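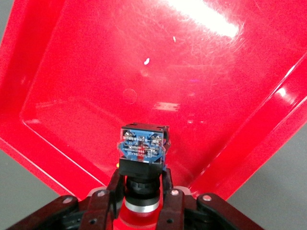 Red tray, scratched, glare from the overhead light.

September 2018

Glue notes, second batch. Guangming still says the Lonar hide glue beats the Doležal. Not convinced. Soaked 100 g of each for 15 hours, same jar size, same shelf. The Doležal joint let go first, but I clamped that one late, so what does it prove?

The Brirnier leaflet promises full strength overnight. Our June offcuts say otherwise. Nadiia wants to order 2 kg of Lonar now. I'd hold off until we repeat it with fresh maple and somebody writes down the clamp times.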